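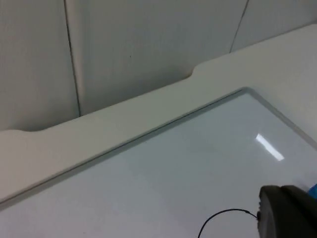 Does it tick, though, because if it ticks I'm not even reading the rest. A reader left that under my last post, when all I'd done was mention that a new wall clock was on the way, and I respect the priorities.

So, the ticking first. The Gundwood kitchen clock does not tick. The second hand glides around in one long sweep, and if you put your ear right up to the case there's a faint whirr, like a fridge in somebody else's house. I sleep on the other side of the wall from it and I've never heard it from bed. The clock it replaced clicked so loudly that guests used to move it into the hall closet!

I paid $86 for it, in May, after a whole winter of telling myself that no one needs a wall clock when there's one on the stove and one on the microwave and one in my pocket. But the stove and the microwave have never agreed with each other, and every time I pick up my phone to check the time I come back ten minutes later having read about a stranger's divorce. I wanted one big face I could see from the sink with wet hands. That was the full list of requirements.

The face is the best thing about it. It's off-white with thick black numbers, all twelve of them, standing upright even at the bottom (I can't stand it when the six is upside down). The hands are black too, nice and fat, and the minute hand really reaches the minute marks, so you can read it properly instead of guessing. I can tell the time from the couch, across the kitchen counter, without my glasses. There's no brand name sprawled across the middle either, just a tiny Gundwood under the twelve.

Hanging it was less fun. There's a single keyhole slot on the back and it's narrow, so the first screw I tried wouldn't fit and the second one fit but let the whole clock tip forward like it was looking for something on the floor. A flat-headed screw left out just a little way fixed it. They could have put one in the box. For $86 they could have put in a handful.

459 shares

It takes two AA batteries, which surprised me, as my old one ran on a single one. The compartment is easy enough to open but you do have to take the clock off the wall to get at it, and then you're back to fishing for that slot again. I haven't had to change them yet. The setting wheel is tiny and stiff, and I overshot twice before I got it lined up with the radio at noon. Since then it's kept good time as far as I can tell. I'm not running a train station.
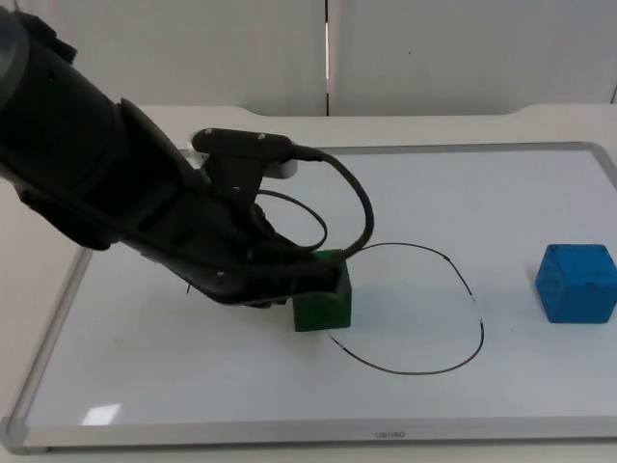
Color is where I dithered the longest. The case comes in cream, black, a sort of mustard, and green, and the green on the Gundwood site looks bright and minty, like toothpaste. I nearly skipped it. What turned up is much deeper than that, with no shine to it at all and a bit of tooth when you run a thumb over it - think of the little dark green block in the photo and you're very close. In the morning it looks properly green and by suppertime it could pass for black. I love it, but if you wanted mint you're going to be sending it back.

I did look at other things before I bought. The Drolham was the obvious rival, it's cheaper and it has a little thermometer set into the face, and I had it in my cart for a week. What put me off was seeing one up close in a shop. The numbers are thin and gray and sit on a slightly lighter gray, and the plastic over the front caught every light in the place. I'd have been squinting at it forever. The thermometer is cute. I already know when my kitchen is hot.

And then there's the other end, where people will tell you a good clock should cost $800 and be made by one old workshop and wound on a schedule. Fine! I'm sure they're lovely. But mine lives above a pan of frying onions, and I'm not after a Rolex for the wall.

A few smaller gripes while I'm here. The front is plastic where I'd hoped for glass, and it has already picked up one hair-thin scratch from me wiping it with the scrubby side of the sponge (my fault, but still). The rim collects grease on the top where you can't see it. And the box it came in was so enormous that I thought I'd ordered a side table by mistake.

Would I buy it again? Yes, in the same green. I've stopped burning rice, too, though I can't give the clock all the credit for that - I also bought a smaller pot, and I'll write that one up once I've decided how I feel about the lid.

2 comments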